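Stop Grading Pushing Robots on the Last Frame

By Nuala Madigan

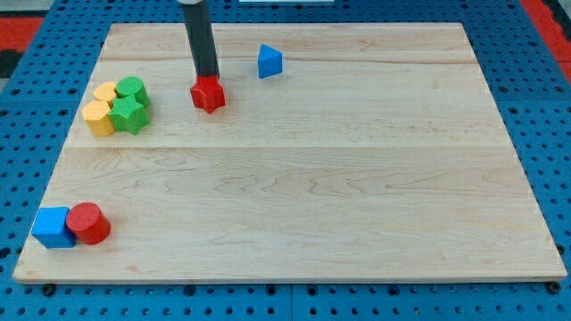
Quick one, I have a train to catch. The Zurby paper has been going round again and people keep quoting the same number at me. 622 test episodes, language-conditioned pushing, blocks on a board, one instruction each. Success if the right block ends up near the right other block. Fine. Clean. Easy to put in a table.

And I think it's the wrong thing to measure.

Take "push the red star to the blue triangle." The arm gets there. Also plows through two other blocks on the way, shoves one to the rim, backs off, tries again. Counts as a success. Same score as a run that went straight over. The table can't tell them apart and niether can you.

We had this argument at Bramwell last December, over Korkaneo. Their policy was trained on 3,000 demonstrations, ours on a lot less, and theirs won on final position. Then we scored the mess -- how far every block you were NOT asked to move had traveled by the end. The order flipped. Not by a little.

Objection I always get: who cares, it's foam blocks. Sure. But the whole pitch for these setups is that they stand in for something bigger. Clutter. A counter, a shelf, a bin. If the stand-in ignores the side effects then what is it standing in for?

Second objection, better one. Disturbance is noisy. Blocks get bumped in the human demos too, and sometimes moving a neighbor is the only way through. Agreed. So report it next to success, don't fold it into one magic score. Vulldale does this already, plus time to finish, and their results section is half a page longer. Nobody died.

What I'd ask for isn't much. Track all the blocks, you've got the camera running anyway. Publish the start layouts. Pick 50 episodes at random and post the video, including the ugly ones. Especially the ugly ones. And please stop cutting off at the first moment the block touches the goal radius, let it run another 2 seconds and see if the arm knocks it back out. Ours did. More then once.

I'll put our own disturbance numbers up when I'm back at my desk. They are not flattering.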